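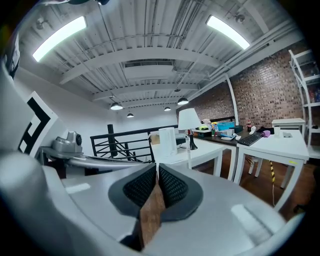
The ceiling was what sold me on the place, which should have been a warning. People do not live on ceilings. They live on floors, near outlets, within reach of a kettle. But I walked up the stairs to the loft above the old Després button warehouse in Ditotville, looked straight up at the white steel and the corrugated decking and the ducts wandering off toward wherever ducts go, and heard myself say the word "character" out loud to a man holding a lease.

I had come from an apartment with a popcorn ceiling and a landlord who called it "textured." After seven years of that, any ceiling you can read like a diagram feels like a promotion. Here was the air going one way and the electricity going another, in plain view, all painted the same white so that it looked like a decision. I have since learned to tell which pipe ticks when the heat comes on. It is the thin one, and it ticks until two in the morning.

The open ceiling is the great achievement of people who ran out of money before the drywall. For decades nobody wanted to look at the underside of a roof deck. Then artists moved into the warehouses, having no choice in the matter, and some time later dentists moved in after them, having every choice. Now there are brand-new buildings on the far side of Ditotville with ducts put in for looks. A real estate brochure that came under my door last September promised "curated mechanicals." I kept it.

What the brochures leave out is dusting. A flat ceiling collects nothing. An exposed one is a set of shelves you can't reach. Corrugated decking, conduit and the top side of a duct all hold a gray felt that lets go in its own time, usually over soup. I bought a Skeltedex pole, which extends to a length the box describes as "professional," and which at full stretch has the steering of a canoe. I have cleaned the same strip of beam six times. The rest of it is waiting for a taller tenant.

Then there is light. The loft came with fluorescent tubes, the long kind, and my first plan was to get rid of them by the weekend. They make everyone look like they are about to be told something by a principal. So I did what everyone does and went shopping for pendants, and learned that there is one pendant lamp in the world, a dark dome, and that it is sold under several hundred names. The Sonisden version cost $300 and arrived with a little card about its journey. I sent it back and kept the card.

My upstairs-downstairs neighbors, if that is the term for people who share a stairwell and a grudge about bicycles, have hung their domes in a row down the length of the room. I admit it works. A row of lamps does for a loft what a hallway does for a house: it tells you there is somewhere to walk to. They kept the fluorescents as well, for finding earrings and for arguments. At a party of theirs I watched the tubes go off and the domes stay on, and eleven people sat down at once, as if somebody had said grace.

Furniture is where the loft gets its revenge. In a room with walls, a table goes against one of them, or it goes in the middle, and you are done by lunch. In a loft the table goes anywhere, so it goes nowhere, and you spend a winter shoving it around the floor like a curling stone. Mine has been a desk by the stairs, a kitchen island with no kitchen around it, and for one bad month a "landing strip," an idea I got from a magazine not unlike this one. What it mostly holds, wherever it stands, is the kettle and whatever box I haven't finished unpacking. I have come to believe that every loft contains at least one box with its flaps up, and that it belongs there as much as the railing does.

The railing deserves its own paragraph. Horizontal bars look clean and modern and are, to any visiting child, a ladder. They also serve as a place to hang a damp towel, a dog leash, or the coat you will need again in ten minutes. I've seen lofts with lovely coat racks. The coats are on the railing.

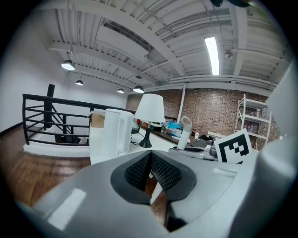
Hortensia Cáceres holds that I have the whole business upside down, and that a big room should be furnished from the kettle outward. Put it where you want to stand in the morning, she told me, and then bring it a table, and after that bring the table a lamp. She has no patience for zones. A rug, in her view, is a way of paying to be told where the living room is.

I tried it. The kettle wanted to be near the window, but the outlet had other views, and the outlet won. The table followed. I hung one dark dome over it, bought secondhand from Nayeli Flores, who had six and a new low ceiling to live under. It hangs a few inches too far to the left. Moving it would take the ladder, an electrician and a conversation with the landlord about what the conduit is for, so I have moved the table instead, and now the cord doesn't quite reach.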